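# Closet and bedroom walk-through, October

I do this one twice a year, when the summer clothes go away and the sweaters come back out, and I write my comments straight into the list so I can see what I ignored last time.
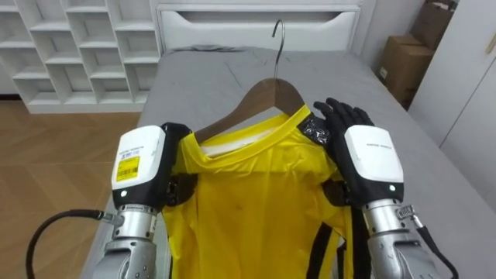 The order is the same as in spring: hangers first, then the closet rod and shelf, then the bed and floor, then lighting and cords, and the iron at the very end. Boxes get a check if I'm happy, stay empty if I'm not, and an empty box always gets a comment. I started at 8 in the morning and was done before lunch, which is a personal best (the spring one dragged on until dinner and I got cranky).

## Hangers

- [x] **Hooks tight, no wobble where they go into the wood.**
 Give each hook a gentle twist and a tug. Turning is fine, pulling out is not. One of the old Bendeck hangers came apart in my hand in spring with a winter coat on it, so I'm pickier about this now than I used to be.

- [x] **No splinters or rough spots on the shoulders.**
 I run an old pair of nylons over the arms. Sounds silly, works great! Anything that snags the nylon will snag a shirt. Two hangers snagged. I sanded both with fine paper and wiped them down, and they passed on the second try.

- [ ] **Slippery fabrics on hangers that hold them.**
 Still my weak spot. Anything shiny - jerseys, linings, that kind of smooth sports stuff - slides off a plain wooden hanger if you so much as open the closet door too fast. I like to lay the hanger flat on the bed and set both shoulders before lifting anything, and that helps a lot, but a wide neck can still slip. I bought a pack of Flultia grip strips and haven't stuck them on yet. Leaving the box empty until I do.

- [x] **Necklines not stretched.**
 Hanger goes in from the bottom hem on anything with a crew neck. I know, I know, it takes longer. I've ruined enough collars.

- [x] **Wire hangers gone.**
 All gone. The last ones went back to the dry cleaner, and they were happy to have them.

## Closet rod and shelf

- [x] **Rod brackets screwed in tight.**
 Left bracket took a quarter turn. Right one didn't move. The middle support was fine too, though I'd like a longer screw in it someday.

- [ ] **Rod not sagging.**
 It is, a little, right where the coats hang. I held a level under it and the bubble was off. Moving the two heaviest coats out to the ends made it better but didn't fix it. If it's worse in spring I'm replacing the rod and I'm not going to argue with myself about it.

- [x] **Nothing heavy on the top shelf.**
 Blankets and the empty suitcase only. The sewing machine used to live up there, which makes me wince now. It's on the floor in the corner where it can't land on anyone.

- [x] **Hangers all facing the same way.**
 This is on the list for a reason besides looks. If there were ever a fire or a leak I'd want to grab an armful and go, and you can't do that when half the hooks point backward.

- [x] **Moth check.**
 No holes, no dust, no little casings in the corners. Cedar blocks sanded lightly to wake up the smell.

## Bed and floor

- [x] **Bed frame bolts.**
 All 7 checked with the hex key that came in the box (taped to the back of the frame, so please don't "tidy" it away, future me). One at the foot end was looser than I'd like.

- [x] **Headboard doesn't rock.**
 Push from both sides. Mine thumped the wall once and then behaved after I snugged the bolts, so I counted it.

- [ ] **Clear path from bed to door.**
 Walk it in the dark. I did, and I found the laundry pile with my shin. It's moved, but I'm leaving the box empty because it was there when I checked and those are the rules.

- [x] **Rug has a grip pad.**
 The Chae pad is still doing its job, two years on. I lifted a corner to see whether it had gone gummy and it hadn't.

- [x] **Window opens all the way.**
 It does, with some grumbling. A bit of candle wax along the track helped.

## Light and cords

- [x] **Smoke alarm test.**
 Loud as ever. I always forget how loud! New battery in while I was up there.

- [x] **Closet bulb clear of clothes and boxes.**
 There's a good gap now that the hat box has moved. I swapped the last old-style bulb for an LED, too, so it doesn't get nearly as hot.

- [ ] **No cord under the rug or pinched behind the bed.**
 Lamp cord was squeezed between the headboard and the wall. No damage that I could find, and I ran my fingers along the whole length with it unplugged. I want a flat plug there so it can't get pinched again. On the shopping list.

## Iron and steamer

- [x] **Cords not cracked or stiff.**
 Both good. I bend them near the plug, where they always go first.

- [x] **Iron soleplate clean.**
 It had a brown smear from the time I went over a jersey number on high. Scrubbed it off with Meltlow paste and a damp cloth. It took 2 rounds and the smell was not great, so open the window first.

- [x] **Low setting really is low.**
 I tested it on a scrap of polyester before going near anything I care about. The dial claims the top end is 300 degrees and I have no use for that whatsoever. Shiny sports fabric gets the lowest heat, inside out, with a cotton cloth on top.

- [x] **Somewhere safe to cool down.**
 Metal rest on the dresser, away from the curtain. Never on the bed, even unplugged.

## Still open

- Stick the grip strips on the hangers
- Watch the rod, measure the sag in spring
- Flat plug for the lamp
- Find the laundry pile a home that isn't the walkway
- Longer screw for the middle support, if I'm at the hardware store anyway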